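White streaks left on wooden table after polishing

Plultwood
I bought a second-hand Van Dijk dining table in June and went over it with a cream cleaner. Now one half has pale streaks that show whenever the light is on. I've wiped it twice with a damp cloth and they come back. Is the finish ruined?

Hilde Wouters
Probably not. It sounds like too much cream, left on too long. Use warm water with a drop of washing-up liquid, wring the cloth out well, and work along the grain. Then go over it with a dry microfibre cloth, folded so you can turn to a clean side. I press with a flat hand and do a small patch at a time — big sweeps just move the stuff about.
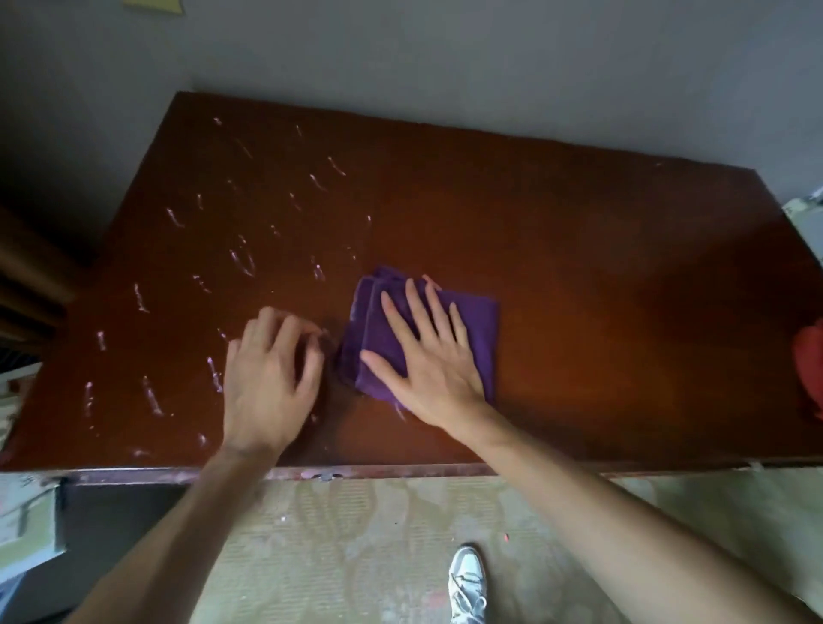

Wineo reckons the dry cloth matters more than the soap, and that two passes are enough unless the cream has set hard. In that case leave a damp cloth on the marks for 6 minutes first.

Ustholm
Had this on my sideboard. Vinegar worked but it went a bit dull. Try it underneath first.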